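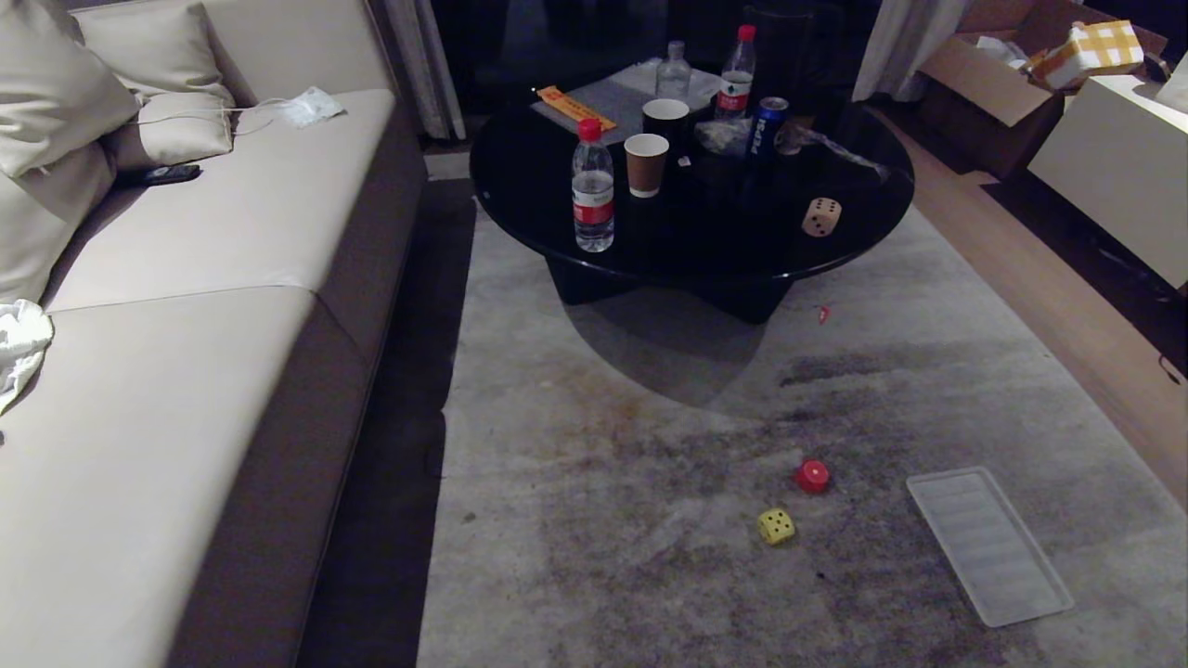 Tirkdale 家居操作小组 · 组员博客

首页 文章 硬件 标定 归档 关于

博客 > 硬件 > 夹爪 > 客厅桌面对比

先记下来,不然明天就忘了。写的比较乱,想到哪写到哪。

这轮要比的是两只夹爪,一只 Pultcombe 的平行两指,一只 Mestemdale 的三指软的。臂不换,还是 Fujimoto 那条,控制器也是老的。相机换过一次,后面讲。任务就一个,收客厅:圆茶几上的东西拿下来,地毯上的小零碎捡起来。沙发上的暂时不管,口罩那种带绳的先放一放。

为什么非要用这张黑色的圆桌。因为难受。台面亮得能照东西,深度图在上面基本是烂的,瓶子底下那一圈全是洞。实验室那张哑光白桌子上两只爪子成绩都漂亮,漂亮到没法比。一到这张桌子上就拉开了。

先说结论,赶时间的看到这段就行:瓶子和罐子,Pultcombe 稳。纸杯,Mestemdale 好很多。骰子瓶盖这类小的,Pultcombe 赢,但赢得不好看。塑料袋,都不行。塑料托盘,看运气。我自己下个月会继续用 Pultcombe,指尖要换。

下面是细的。

红盖子的水瓶。两指从侧面进,夹标签那一段,基本没什么好说的。唯一要注意的是力不能太大,瓶身一瘪,里面的水一晃,腕部力传感器读数就跳,控制器以为撞到东西了,停。把阈值往上抬了一档就好了。三指的从上面罩下来抓瓶盖也可以,抓得住,但提起来以后瓶子会摆,放下去的时候经常是斜的。斜着放到黑台面上,啪。所以后来给它加了一个等待,提起来先停一会儿再走。慢。

百事那个罐子,蓝的,竖着的字。两指夹上去角度偏一点就会转,因为指面是平的,罐子是圆的,接触就一条线。贴了一层硅胶好了很多。三指天然就合适,一包就住。这一项要我打分,三指略好,不过两指贴完胶以后差别小到我懒得争。识别倒是最省心的,蓝色在这一屋子米色灰色里太显眼了,检测框从来没丢过。

纸杯麻烦。棕色的白边的那个,还有后面黑的那个。黑杯子放在黑桌子上,分割网络直接当它不存在,好几次规划出来的路径从杯子里穿过去。这个锅不在爪子。换了相机以后好一些,还是偶尔丢。抓取本身,两指夹杯身必瘪,力调到最小也瘪,杯子空的时候更明显。改夹杯沿,一根指头伸进杯子里,能行,可是对定位要求高,偏个几毫米就把杯子顶跑了。三指软的完全没有这个问题,随便包,杯子形状都不变。如果家里主要收杯子,别犹豫,买软的。

骰子。这个我纠结了半天要不要算进来,最后还是算了。桌边那颗米色的。两指的行程够,指尖也够窄,问题是要贴着桌面下去,桌面高度估低了就戳桌子,估高了就夹空。反光台面深度不准,等于每次都在猜。后来加了接触检测,慢慢往下探,碰到桌面再抬 2 毫米,合爪。这招土,管用。三指的指头太胖,合拢以后中间那个缝骰子正好卡不住,从下面漏掉。有一次把骰子弹出去了,滚到沙发底座那边,找了好久。

骰子要是掉在地毯上,又是另一回事。地毯软,往下压一点没关系,两指直接怼下去夹就行,反而比桌上容易。灰地毯花花的,一块深一块浅,脏的地方和小东西看着差不多,检测误报多得要命。有一阵子机器人一直认真地去捡一块污渍。夹一下,空的,再夹一下。我看了好几轮才去把它停掉。后来加了个高度过滤,深度上没有凸起的一律不捡。代价是特别小的红色碎片也一起被过滤掉了,认了。

红瓶盖同上。地毯上,红的,好找,好夹。盖子口朝侧面的时候两指夹边缘也可以。三指在地毯上倒是能捡瓶盖,靠硬压,十回里面有几回能带起来,不推荐。

透明塑料袋。唉。摊在桌上那一坨,深度相机看不到,彩色图上也就几条高光。两只爪子都试了,靠的是人给点,不算自主。人给点的情况下两指捏起来没问题,捏起来以后袋子拖着,会带倒旁边的东西。路径规划不知道袋子有多长。这个问题我没有解。以后在说。

橙色那条纸,上面印着字的,压在灰色垫子那边。薄。两指指尖贴胶以后能搓起来一个角,前提是角要翘着。要是平平贴在垫子上,连垫子一起夹走。三指别想。吸盘应该是正解,手头没有,不评论。

透明的长方形塑料托盘,地毯上那只。两指夹边,夹到了就很轻松,难的是看到它。透明的东西放在花灰地毯上,同一个姿势,检测有时有有时没有。我挪了下臂的初始位让相机斜着看,边缘会有一点亮,好一些。

关于重量。Pultcombe 本体加转接板称出来 785 克,Mestemdale 的要轻,但是它带一根气管,气管走线在 Fujimoto 的腕部绕来绕去,第六轴转到底会扯。我用扎带固定了两次,都松了。气泵也吵,晚上开着很烦。这种东西规格表上不会写的,用一晚上就知道了。

指尖说一下。原厂的 Pultcombe 指尖宽了,我自己打了一副窄的,前端 12 毫米,内侧贴硅胶。打印件,尼龙,第一副夹罐子夹裂了,第二副加了筋。目前没裂。夹骰子就靠这副,用原厂指尖夹骰子基本没戏,所以严格讲上面骰子那段的比较对 Mestemdale 不太公平,人家没有改装。要是有人给它打一副细的内衬,结果可能不一样。我没时间弄。

再说相机。头上那台,原来的视角太平,桌子后面那半边被瓶子挡得死死的,矮一点的透明瓶在后面根本看不全。往下压了一点角度,茶几和地毯都进来了,连右边的纸箱和白柜子都能带到。坏处是头动一下就得重新标,我偷懒没重新标过一次,那天下午的数据全废,瓶子全抓偏,还以为是爪子的问题,查了半天。教训写在这里,动了头就标定,动了头就标定。 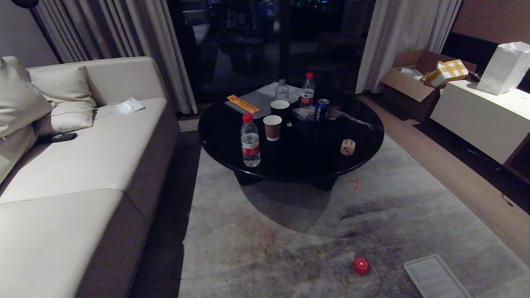

最后修改:2026年9月7日

接着写。晚上的部分是后来补的。

晚上这组灯暗。窗帘没拉严,中间那一大块玻璃是黑的,屋里的东西全映在上面,桌子也映进去了,几个灯点也映进去了。检测网络在玻璃里又找出来一套家具。还好深度那边能分开,加一个工作空间的框,框外一律不要。可是远处那个深色的圆的东西,在桌子后面,不知道网络觉得它是什么,标签一会儿一变。没管。

光暗以后差别主要在视觉,爪子本身没什么变化,这个也是意料之中。不过有一点有意思:Mestemdale 因为包得大,定位差一点也能兜住,所以暗的时候它掉得比 Pultcombe 少。两指那边,杯沿那个抓法一暗就废了。半瓶水的那只瓶子,水面那条线会把深度搞出一个台阶,两指还是能夹,夹的位置偏高,提起来有点歪,没掉。

所以如果环境光没保证,软的有优势。白天灯开足,两指。就这么个意思。

桌边那颗骰子晚上我也跑了,接触检测照旧管用,因为它根本不靠看高度。水平位置靠彩色图,米色在黑桌面上够亮。晚上这项居然没怎么掉。

塑料袋在暗光下只剩一点点反光,人给点都给不准。跳过。

沙发上的东西这次只看了检测没去抓。米白的皮面,白口罩放上去,白对米白,框抖得厉害。靠枕倒是稳。黑色的小东西平放在坐垫上,检出没问题,要抓的话皮面滑,两指一碰估计会推着走,得找个挡的地方。下回试。

控制器这边记一笔。Tirkdale 的那套力控默认参数太硬,夹爪一换质心变了它不会自己改,负载要手动填。我第一天忘了填 Mestemdale 的,臂往上飘,飘得很慢,以为是重力补偿坏了。填完正常。换爪以后做三件事,填负载,改 TCP,空跑一遍。我现在贴了张条子在急停旁边。

两只爪子加起来一共跑了 196 次,白天晚上都算,人给点的没算进去。每样东西的次数不平均,瓶子跑得多,纸条跑得少,因为跑纸条太气人了。所以我不贴百分比了,贴了也会被人拿去当真。想看原始记录的在组里盘上自己翻,文件夹名字有点乱,按日期找。

失败的怎么分的也说一下。没看到的算视觉,看到了没夹起来算抓取,夹起来路上掉的单算一类。提起来把旁边的东西带倒,这种我一开始算成功,后来越看越不对,杯子都倒了还成功什么,全改成失败了。改完以后两指的成绩掉了一截,它张开的时候两边占地方,桌上东西挤的时候进去就碰。三指从上面下来,碰得少。这个是我开始没想到的,之前只盯着夹不夹得住。

张开宽度这事可以靠预张开来补。不要每次都张到最大,按物体宽度加一点余量就行。Pultcombe 的驱动支持,文档里写的位置很隐蔽,在串口指令那一章的最后。改完以后棕杯和罐子中间那条缝也能进了,小心点。Mestemdale 没有这个选项,要么张要么合,气动嘛。

速度没认真比。两指合爪快,三指充气要等一下,单次差别不大,一桌子收下来能感觉到。再加上前面说的提瓶子要等它不摆,差得就更多了。着急的场合不合适。

噪音再抱怨一次。泵。

价格不写了,两家都是询价,问来的数也不好往外贴。

有人在上一篇底下问为什么不用五指手。没有。有也不想在这张桌子上用,指头一根根往反光面上戳,我心疼。

后面要做的,先列着免得忘:

指尖再打一副,前端做一点弧度,夹罐子用
黑杯子补数据,各种角度都要
透明托盘和塑料袋单独采一批,可能要上偏振片
气管换成走臂内侧
沙发上的口罩,先从拎耳绳试起
柜子上那个白纸袋,拎边还是托底没想好

十月应该能借到吸盘,到时候橙色纸条那项重新来。两指加吸盘组合的转接板我画了一半,孔位跟 Fujimoto 的法兰对不上,差一个角度,要么改板要么在软件里转,倾向于软件里转,懒。

补一句关于硅胶。贴的那层我用的是最普通的自粘片,沾了地毯毛以后摩擦力掉得很快,捡完地上的东西再去夹罐子就打滑。先收桌子后收地,顺序别反。反了就中间擦一遍指尖。我是擦了几回嫌烦才改顺序的,早该改。

还有标定板别放沙发上,皮面太软,板子会斜。放地毯上也斜。最后放的是右边木地板那条。

代码等我把路径里写死的东西清掉再传。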